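The Case for the Wooden Test Tube Rack

Mar 18, 2025
By Azucena Zepeda

We use cookies to remember your reading preferences. Accept / Manage

Purchasing guides for teaching laboratories now treat the wooden test tube rack as a legacy item. The usual objections are that wood absorbs spills, cannot be autoclaved and warps. All of these are correct. I argue that they matter less in a general teaching lab than the guides suggest, and that the replacements have faults which are rarely listed next to them.

The first consideration is mass and friction. A long rack carrying a few empty glass tubes is a poorly loaded object. Most of the weight sits in the rack, and the tubes extend well above the rail. A thin-wall plastic rack of the same length weighs less and slides on a smooth bench when a sleeve catches a tube. A wooden rack moves less. At the Folley teaching rooms, where I managed stores, we kept both types in use for 2 years and logged glass breakage by rack. Plastic racks accounted for the larger share. The log did not control for class size, so I would not build a policy on it alone, but it agreed with what the bench staff had already reported.

The second consideration is tolerance. Molded racks are made to a nominal tube diameter. A tube slightly over that diameter binds, and students respond by pushing. A tube slightly under it leans. Drilled wood has the same problem in principle, but a drilled hole can be opened with a reamer in a minute. I have never seen a molded hole corrected without leaving a burr.

Then there is the layout. The traditional pattern has an upper rail with a row of round holes, a lower tier with smaller openings, and pegs along the back edge.

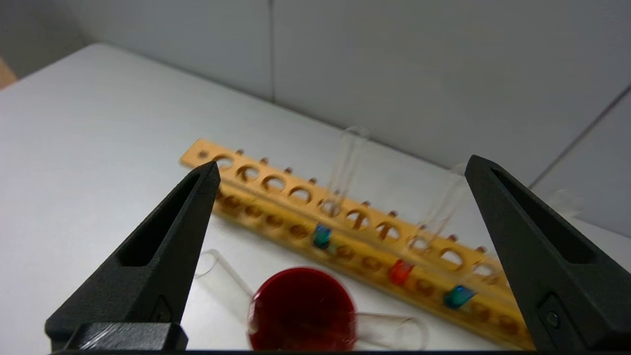
The pegs are the part most often dropped from modern designs. Their purpose is draining: a rinsed tube is inverted over a peg, and the mouth stays clear of the bench. Where a rack has no pegs, rinsed tubes go back into the holes upright and hold water in the base, or they are laid on paper towel and roll. A separate draining rack solves this at the cost of another item at every sink. Combining the two functions in one object is good design and should be retained whatever the material.

The lower tier deserves a similar defense. It locates the base of the tube, and it also gives small parts somewhere to go. Caps set down on an open bench are lost or contaminated. Caps parked in the tier stay next to the tubes they belong to, and if the caps are colored, the contents of a tube can be tracked while it is open. I would not teach this as a substitute for labeling. It is a useful second check.

On contamination, the critics have a strong case. Wood should not be used for microbiology, for anything radioactive, or with strong oxidizers. The guide issued by Wellholm, our former supplier, goes further and recommends withdrawing wood from all rooms. That recommendation applies the standard of the strictest room to every room. A class observing color changes in dilute salt solutions does not need an autoclavable rack. It needs one that stands still, and a sealed finish that is inspected each October and renewed when it has worn through.

Cost is often cited last, and I will do the same. Our most recent order, stock line 3464, was for 40 plastic racks, and 5 of them were returned with cracked feet before the end of the first term. Wooden racks fail too, usually at the joint between rail and end piece. That joint can be glued and clamped overnight. A cracked molded foot goes in the bin.

My recommendation is to keep wood in general chemistry and introductory rooms, use plastic or coated wire where sterilization is required, and mark the racks so that they do not migrate between the two.

Comments

Shuk-fan Chung
Agree on the pegs. We bought pegless racks and ended up adding draining boards at each sink. What finish do you use? Ours goes tacky near the water bath.

Azucena Zepeda
Two thin coats of polyurethane, with a full week of curing. Tackiness usually means the second coat went on too early.

Cárdenas
Coated wire outperforms both. It drains and it can be autoclaved. The coating chips at the cut ends, so dip those again before they rust.

Jamalico
The breakage log would be worth publishing even without the controls.

Get new essays by email. Enter your address to subscribe. Unsubscribe at any time.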